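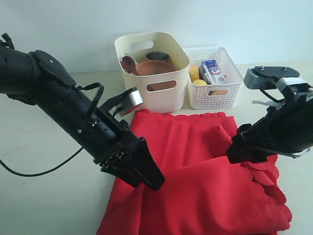 Clollis cell

The Clollis cell is a two-arm tabletop workstation for handling cloth, kept at the Castosau workshop. It was first set up in January by the technician Cletus Delacroix, who also wrote the service notes that are still used. The cell is known mainly for its simple maintenance plan.

Setup

The two arms stand at opposite sides of a pale table and reach toward the middle. Each arm carries its own camera. Before work, both arms are sent to the home position and the camera mounts are checked by hand for play. A loose mount moves the picture only a little, but the gripper will then close beside the fold. Cables must hang with enough slack for the full turn of the wrist. Baskets with household goods may stay at the back of the table during cloth work, if the arms do not pass over them.

Grip pads
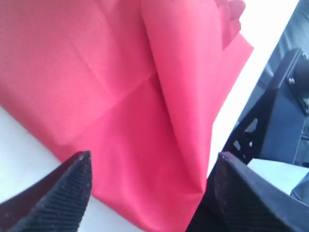
Pad wear is the most common fault of the cell. Lint from the cloth collects on the pads and makes the surface smooth, so that thin fabric slips out during a lift. Cleaning is done with a dry nylon brush, always along the fine parallel grooves and never across them, and the pads on both fingers are treated together. According to the notes, a pad is brushed after every 80 grips and replaced after about 200 hours. New pads are glued and left under a clamp for 10 minutes.

Repairs

The wrist bracket is fixed with small screws, which can work loose from vibration. The notes ask for a hand driver only - a power tool has damaged the thread in the past. After any work on the bracket, the camera has to be calibrated again with the Ikonen routine. This takes 2 passes, the first with a flat board and the second with a folded cloth.

Related cells

A later cell, called Ketau, uses the same pads but has a single arm. Its service notes are kept separately.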